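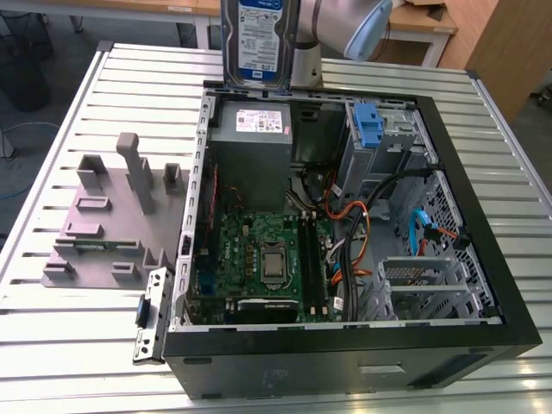

3.5-inch drive, case on its side, panel off.

Old office tower: keep the spinning drive or go SSD?
Forum: Desktops and Upgrades

mpho_m wrote:
Hi all, long-time reader, first real post in here. I picked up a Dell tower from the surplus sale at Elberg in September and I'm trying to turn it into a box for backups and family photos. It's 11 years old going by the paperwork, and it cost me less than lunch. I love the way these are laid out inside! Side panel off, lay it down, and you can get your hands on pretty much everything. The drive cage has a blue plastic latch on it and I wish every case I've owned had something like that.
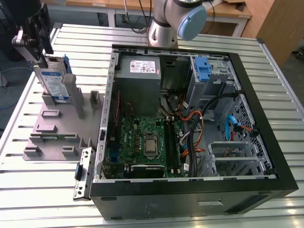 What I can't decide is storage. The hard disk passed the long test in Jirunex, no bad sectors, and it's plenty big for photos. My brother-in-law says I'm nuts to trust it and should put in an SSD and be done. I also have fresh thermal paste on order, so the processor is getting cleaned up either way. Anything else I should do while it's open?

vuvau_basement wrote:
Your brother-in-law is right. Spinning drives out of office machines have been running all day for years. Recycle it, spend the money on an SSD, sleep better.

Also check the power supply. I'd swap that before I did anything else.

yoonhee.yoo wrote:
Gotta disagree with the above, at least on the drive. A disk that's been spinning steadily in an air-conditioned office has had an easy life compared to one that got tossed in a backpack. I've got 3 of them in my closet machine (same kind of deal, bought used) and the only thing that ever died on me was a brand-new SSD, four months in. Do both! Small SSD to boot from, hard disk for the photos, and a second copy somewhere that isn't in your house.

The power supply I'd leave alone if it's quiet and doesn't smell. Some of the Dell ones have odd shapes or connectors and you can end up buying an adapter that's worse than the part you took out.

vuvau_basement wrote:
One person's closet isn't data. But fine, second copy, we agree on that much.

mpho_m wrote:
OK, that's kind of where I was leaning — SSD to boot, hard disk for the pictures. I'll leave the power supply in and listen to it for a week. Before anybody asks, yes, I blew the dust out, on the porch, with a mask on.

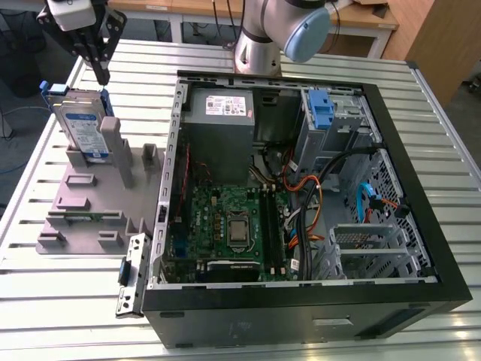 Next question is cables. I've got the light blue SATA one and an orange one, and I'd like to keep using them if I can. Does the color mean anything, speed-wise? And is there a trick to routing the data cable so it doesn't get pinched when the panel goes back on?

yoonhee.yoo wrote:
Color means nothing as far as speed goes. Dell liked to match some of the cables to the board connectors so the techs could find stuff, but plug a blue one into whatever port you like and it'll work the same. For routing, just don't fold it hard. A loose loop is good. Push the connector in until it seats, give it the tiniest tug, done.

su_tinkers wrote:
Jumping in on the thermal paste. Clean both surfaces with 90% alcohol and a coffee filter, paper towels leave fuzz everywhere. A pea-sized blob in the middle is plenty. And please keep the paste away from the socket!! I got some in the contacts once and spent an entire evening with a toothbrush and a magnifier, and that board was never right again.

vuvau_basement wrote:
Coin cell too. After that many years it's going to be flat or close to it, and then you lose the BIOS settings every time you unplug. Couple bucks at the drugstore, CR2032.

mpho_m wrote:
Coin cell! Totally forgot. Adding it to the list, and I'll dig out some coffee filters. Paste should get here tomorrow, so I'll post again once I've tried to boot it.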